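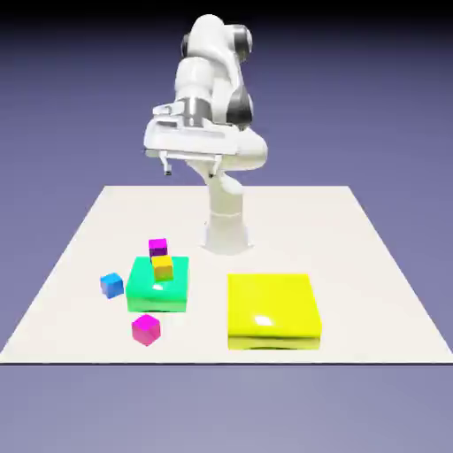
Speaker notes: buying off plan at Zomier Court
Buyers' evening, 7 August 2026
Speaker: Hertta Hyvönen. Questions at the end with Pin-yu Hsieh.

Slide 1. Welcome

Give my name and say I handle sales contracts for Rumeck, the developer. Say early that I work for the seller. People should have their own solicitor and I can't act as one.

Fire exits, toilets, where the tea is. Phones on silent. The talk is 40 minutes, then questions.

Ask for a show of hands: who has bought a new flat before it was built? Adjust slide 3 if most have.

Slide 2. What is being sold

Zomier Court is 96 flats in two blocks. The east block is first, the west block follows. One, two and three bedrooms. The three-bedroom flats are all on the top two floors of the west block, so anyone who wants one is waiting for the second phase.

The builder is Imeck. They have worked with us on two earlier sites. If someone asks about Shih Wharf and the lift delays, answer it straight: the lifts were late and residents on the upper floors had a hard month. We have changed lift supplier.

Point to the site plan. Bin store and cycle store are on the ground floor between the blocks. Parking is separate, see slide 6.

Slide 3. What "off plan" means

You are agreeing to buy a flat that doesn't exist yet, from drawings and a specification. The show flat is a guide to finish. It is a two-bedroom layout and has a slightly wider hall than most.

Read the specification, then read it again. If the oven, the flooring or the wardrobes matter to you, check they are written down. Things said in the sales office don't count unless they are in the contract. (Pause here. Last time I rushed it.)

Slide 4. Reserving

The reservation fee is £500. It holds the flat for 28 days and comes off the price when you complete. If you pull out inside the 28 days we keep up to £213 for costs already run up and send the rest back. Man-lok Au in the office deals with refunds and they normally go out the same week.

One reservation per household. We won't hold two flats while you choose.

Slide 5. Exchange and deposit

Deposit is ten per cent at exchange. Explain where it sits: in a protected account, and the warranty paperwork says what happens to it if the builder fails. Tell them to ask their solicitor to show them the page.

Mortgage offers run out. Most last six months, and a build can take longer. Ask your lender before you exchange what an extension would involve.

Example to talk through, if time: buyer exchanges in October, offer ends in spring, block slips to summer. Go through who they ring and in what order. Skip if running over.

Slide 6. Costs people forget

Service charge. The first-year estimate is in the pack, page 7. It's an estimate and it will be looked at again after the first full year.
Parking. Spaces are leased separately. Not every flat can have one.
Solicitor, searches, removal van, blinds. None of the windows come with blinds.
Stamp duty. Don't give figures, people's situations differ. Send them to their solicitor.

Slide 7. Completion and snagging

Once the block is signed off you get notice to complete, usually ten working days. Sum-yee Peng runs the home visits. She will walk you round before you get the keys and write down anything you raise.

Bring a phone charger to test the sockets. Open every window and door. Run the taps. Look at the ceilings in daylight if you can get a morning slot.

Small faults go on the list and Imeck come back for them. They have two years. Wear and tear isn't covered, nor is damage from moving in.

Slide 8. Questions

Hand over to Pin-yu for anything on lenders. I take contract and build questions. Chia-hao Sin has the price list at the back table and can book viewings of the show flat.

Likely ones:
Can I sublet? Yes, with notice to the managing agent.
Pets? One cat or dog, in the lease.
Can I change the kitchen colour? East block no, already ordered. West block yes until the first floor slab is down.
Can I sell before completion? No.

Packs are by the door. Room has to be clear by nine.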